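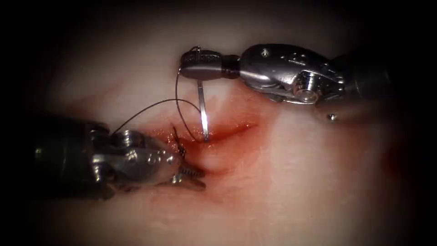
# Bench tips for suture trials with two arms

These are working notes from the Skyrme suturing study, written up by Tudur Trevor for people running the bench at Gamholm. They cover the small jobs around a trial. The control code has its own page.

## Needle grip

Hold the curved needle in the driver well back from the point. If you grip it at the thread end, it swings when the point meets the tissue, and the planner's estimate of the curve goes bad. Close the jaws fully before you let the planner take over. Half-closed jaws gave us most of our dropped needles in November.

Wipe the ridged faces with a damp lint-free cloth between trials. Dried residue in the ridges lets the needle roll. A soft toothbrush works for the pivot pins – no wire brushes.

## Thread

- Cut thread to the length on the trial card and no longer. Slack ends up over the wrist of the other arm.
- Keep the loop open until the needle is out the far side. Pulling early closes the loop on the driver.
- Dark thread on pale tissue tracks best. We tried a pale thread from Salach and the tracker lost it at every pass.
- Trim knot tails short, but leave enough for the scorer to find them.

## Holding the edge

The second arm steadies the edge of the cut with the toothed grasper. Set it low and to the side, out of the needle's path. Press only hard enough to stop the edge from rolling. Tooth marks on the tissue after a trial mean the force limit is too high, so drop it one step and repeat.

## Glare and blood

Bright metal and wet red surfaces cause more tracking errors than anything else we log. Dim the light before you touch the exposure. Blot with folded gauze, straight down and up. Wiping drags a film across the surface and the next few passes track poorly.

## What the trials showed

We compared two ways of choosing where the needle goes in. In the first, the entry point is fixed before the trial starts. In the second, the system looks again after each stitch and moves the entry point to suit the tissue.

Each method got 30 trials of 4 stitches. Looking again took longer, up to 2 minutes more per trial, and spaced the stitches more evenly. The fixed method did fine on the first stitch and drifted after that as the tissue pulled in. We now use the second method for everything except timing runs.

## Cleaning up

1. Park both arms and open the jaws.
2. Put the needle in the sharps tub before you take off your gloves.
3. Rinse the tips in cool water. Hot water sets blood in the joints.
4. Dry with compressed air and put one drop of Truvard oil on each wrist.
5. Write the trial number on the card and file it in drawer 1814.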